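Work > Openings > Field and Planning

Equipment planner, sidewalk robots — Clorkari, Tanotport office

We need someone fast. Clorkari is buying its first real batch of delivery robots and the budget is being done by two people who both have other jobs. Start in June if you can, sooner is better.

What you'd do. Price out 36 units plus spares, chargers, tires, batteries. Get quotes from Ghanem and at least one other supplier, put them side by side so we can read them. Work out lease against buy. Figure out how many chargers we need per depot and who pays for the wiring. Keep the spreadsheet alive — the current one is a mess and has 2 tabs called "final".

Also route planning, since the routes decide the hardware. Wheel size, battery size, sensors, all of it comes out of what the robots have to roll over and cross. We do a lot of this in Cetita, our street simulator, before anybody signs a purchase order. You'll be in it most days, checking pavement joints, curbs, crossings, sight lines.
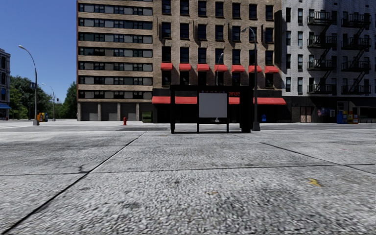
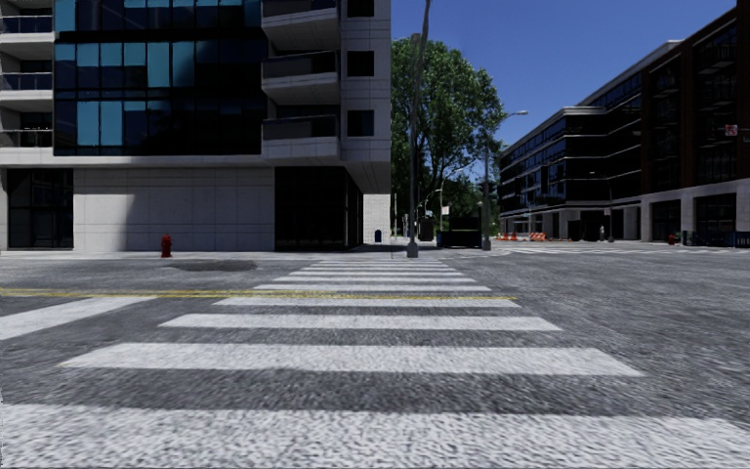

Street views from the simulator: jointed concrete pavement (first), a striped crosswalk (second).

You should have bought or budgeted for machines of some kind before. Robots, forklifts, floor scrubbers, vans, all fine. Comfortable with spreadsheets and with calling a vendor back when the quote looks off. No coding needed, Cetita runs from menus and we'll teach you.

Nice to have: batteries, insurance, city permits. Any of it.

Hours and pay. Contract, 60 days to start, likely to go longer if the second batch gets approved. Day rate depends on experience, tell us yours. Mostly at the Tanotport office, some days from home ok. Small tools and travel budget of 800 for the contract, ask before you spend it.

To apply — one page about you, plus one purchase you planned and what it ended up costing against the budget. Overruns are fine, just explain them. No cover letter pleae. Send to Patricio Montes at the Tanotport office, or drop it at the front desk before 5 pm. Phone calls ok in the afternoon, mornings he's with suppliers. Interviews are short and you will be shown the speadsheet.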